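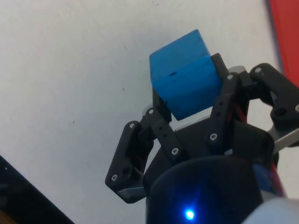
## How a plane gets from the gate to the runway

Before a plane can fly, it has to drive. This part of the trip is called taxiing, and at a big airport it can take 15 minutes. Planes are good at flying and not very good at driving, so a lot of people help.

### Getting pushed back

Most airliners park with their nose toward the building. To leave, they have to go backward, and most planes don't do that on their own. Blowing air forward with the engines could throw stones and bags around, so a tug does the job instead. A tug is a low, heavy truck. It hooks onto the nose wheel, or lifts it a little, and pushes.

Birger Kristiansen drives a tug at Vanthorpe Airport. He talks to the pilots through a headset. "Brakes off?" he asks. When the pilot answers that the brakes are off, he starts to push, at walking speed.

Other workers may walk next to the wings. They are called wing walkers. A pilot sitting up front often can't see the tips of the wings, and the tail is a long way behind. The wing walkers look for trucks, carts and other planes. If something is too close, they cross their wands over their heads -- that means stop.

### Steering on the ground

Once the tug has gone, the plane moves with its own engines. The wheels aren't driven like the wheels of a car. The engines push the whole plane along and the wheels just roll.

Many airliners have a small steering wheel or handle called a tiller. It turns the nose wheel. Pilots also have pedals for small turns and for braking.

### Roads with letters

The roads for planes are called taxiways. They have yellow lines down the middle, and the pilot keeps the nose wheel on or near the line. Taxiways have letters for names, such as A or B, and pilots say them as words: Alpha, Bravo, Charlie. Runways have numbers. At night, many taxiways have blue lights along the edges and green lights down the center.

### Who goes first?

At Vanthorpe, the people who decide sit in the control tower. They are called ground controllers. They tell each pilot which way to go and where to wait. The pilot says the important parts back, so that both of them know the message was heard correctly. It sounds like this:

"Letine 15, taxi via Bravo, hold short of runway 23."

"Taxi via Bravo, hold short of runway 23, Letine 15."

"Hold short" means stop before the runway and wait. A plane must not go onto a runway until a controller there says it may.

In thick fog the tower can't see much, so some airports use a special radar that shows planes and trucks on the ground.

### Words to know

**Apron:** the area where planes park, load and get fuel.

**Pushback:** moving a plane backward away from its gate.

**Taxiway:** a road for planes between the apron and the runway.

**Tiller:** the handle or wheel that turns the nose wheel.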